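Label Wording and Dose Understanding in Three Herbal Supplements
Student project report, Consumer Health Studies
Yara Zoubi, Siham Salameh, Elie Hakim
Project advisor: Samira Hijazi
2024-12-13

Summary

Our project looked at how well adults understand the dosing directions printed on herbal supplement bottles. We wrote labels for three made-to-order products, called Karam, Titov and Priltero for the study, and asked shoppers in Bundthorpe to tell us how much they would take in a day. We collected 380 completed answer sheets. People did well with directions that named one number of capsules and one time of day. They did poorly when the directions gave a range for both the capsules and the number of times per day. Many people also misread the amount of extract listed on the back panel, taking the serving amount to be the amount in one capsule.

Background

Supplement labels are short, and they have to do several jobs at once. The front panel carries the product name and usually one or two claims. The back panel lists the serving size, the amount of each ingredient per serving, and the other ingredients such as the capsule shell. Somewhere on the label are the directions. On many bottles these are set in the smallest type, after the warnings.

Our group became interested in this topic in April, when Siham was helping a relative sort her medicine cabinet. Two bottles of green tea extract had different serving sizes, one capsule and three capsules, and it was not easy to tell which one gave more extract per day. We spent an evening with a pencil working it out. The advisor suggested we turn this into a project.

We read labels at two pharmacies and one grocery store before writing anything. The wording varied a lot. Some bottles said "one capsule daily." Some said "two to four capsules, one to three times a day." Others said "as directed by your health care provider" and gave no number at all. We did not record brand names, and this report makes no comparison between real products. We also do not make any claim about whether the ingredients work.

Questions

We wanted to find out three things. First, can people state the smallest and largest daily amount allowed by the directions? Second, do people understand that the amount on the back panel is for a full serving? Third, does moving the directions next to the ingredient table help?

Materials

Each label was printed on matte paper and wrapped around an empty bottle with a screw cap. The labels were the same color and used the same typeface. Only the wording and the layout changed.

Karam was labeled as a mushroom powder capsule. The directions said to take one capsule each morning with food. The serving size was one capsule.

Titov was labeled as a green tea extract capsule. The directions said to take two capsules twice a day. The serving size was two capsules, and the back panel listed 200 mg of extract per serving.

Priltero was labeled as a mixed herbal capsule. The directions said to take two to four capsules, two or three times a day. The serving size was four capsules. This was the hardest one on purpose, and it was modeled on the wording we had seen most often for products sold in large bottles.

We made two layouts of each label. In layout A the directions were on the side panel under the warnings. In layout B they were directly above the ingredient table, in type one size larger. The answer sheet had the same items in the same order for both layouts.

Procedure

Trevor Tindall, who manages the community hall in Bundthorpe, let us use the front room on market days. We set up near the entrance and asked adults coming in if they would take a short label reading survey. Nobody under 18 took part. We did not ask for names, health conditions or medicines, and each person signed a consent line on a separate slip that was stored apart from the answer sheets.

Each person was handed one bottle at a time and could hold it for as long as they wanted. They could use reading glasses or the magnifier we had with us. We did not answer questions about the label until the sheet was turned in. If someone asked whether they should take a product like this, we told them we could not give advice and suggested they talk with a pharmacist.

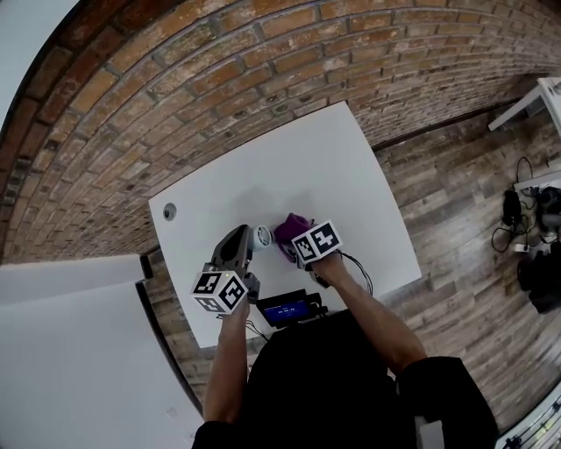
The order of the three bottles was changed from person to person so that practice would not always favor the same product. A person who got layout A for the first bottle got layout A for all three. We switched layouts at the halfway point of each session. Looking back, switching after every person would have been better, because the crowd late in the day was older than the crowd in the morning.

Elie entered the answers into a spreadsheet and Yara checked them against the paper sheets. Blank items were left blank and were not scored as wrong. Counting every scored item on every sheet, we had 3,839 answers to work with. We decided how to score unclear answers before looking at the layout column. For example, "4 a day" for Titov was scored as correct, but "2 or 4" was scored as wrong.

Results

Karam was the easiest label. Nearly everyone gave the right daily amount, and the layout made no difference that we could see. The few wrong answers mostly left out the words "with food," which we had asked for in a separate item.

Titov was in the middle. Most people answered four capsules a day. The common mistake was answering two, which suggests that they read the serving size and stopped there. The back panel item was harder. The correct total for a day was 400 mg of extract, two servings of 200 mg. Many people wrote 800 mg, which is what you get if you treat 200 mg as the amount in each capsule and multiply by four. This error was more common with layout A.

Priltero gave people the most trouble. The smallest daily amount under the directions is four capsules and the largest is 12. A lot of people could give one end of the range but not both. Some multiplied the smaller number of capsules by the larger number of times and gave six as the smallest amount. Several wrote a note in the margin saying that the range was too wide to be useful, or that they would just take two and see.

Layout B helped with the Titov back panel item and helped a little with the Priltero range. It did not fix the Priltero problem. Even with the directions in larger type right above the table, people still had to multiply two ranges.

We also asked, as an open item, what people would do if they were unsure. The most common answer was to take the lowest amount. The next most common was to search online. Asking a pharmacist came third, and asking a doctor came after that. A small group said they would follow whatever a friend or family member was taking.

Discussion

The results suggest that the wording matters more than where the wording is placed. A direction with a single number can be followed from almost any spot on the label. A direction with two ranges asks the reader to do arithmetic that many people do not expect to do while standing in a store.

The mix-up between serving and capsule is a separate problem. The back panel is correct as printed, but the reader has to look up at the serving size line and then back down at the table. One possible fix is to print the amount per capsule as a second column. We did not test this. Siham made a draft of a two-column label, and three classmates found it easy to read, but they had already heard us talk about the project for weeks, so we do not count that as evidence.

We want to be careful about what the margin notes mean. People who write notes are not typical, and some of them told us they already disliked supplements. We kept the notes for interest and did not score them.

Limits

All of our answers came from one town and one building. The people who stopped were people with time to stop. The labels were in English only, and a few people said they would have done better in another language. We did not measure eyesight. We also used empty bottles, and someone who has paid for a product and brought it home may read the label more closely than someone doing a survey on the way to buy vegetables.

The session lighting was uneven. The bottles near the window were easier to read than those at the other end of the room, and we only noticed this on the second market day. After that we kept everyone on the window side.

Costs and time

Printing the labels took two tries. The first batch curled at the edges and peeled off the bottles, so we reprinted on heavier paper and used a glue stick along the seam. Each person took up to 15 minutes, including the consent slip. Data entry took longer than collection. If we ran the study again we would use a form with check boxes for the number items and keep open space only for the last question.

Suggestions for further work

A second group could test the two-column back panel against the standard one, using only the Titov label. Another useful test would be to replace the Priltero directions with a starting amount and a daily maximum, such as "start with four capsules a day, do not take more than 12," and see if people can then give both ends. The answer sheets and label files are with Samira Hijazi and can be borrowed by students in the same course.

Work division

Yara Zoubi: label wording, checking of entries, report draft.
Siham Salameh: label design, printing, background reading.
Elie Hakim: answer sheet, data entry, tables.
All three members worked the market day sessions.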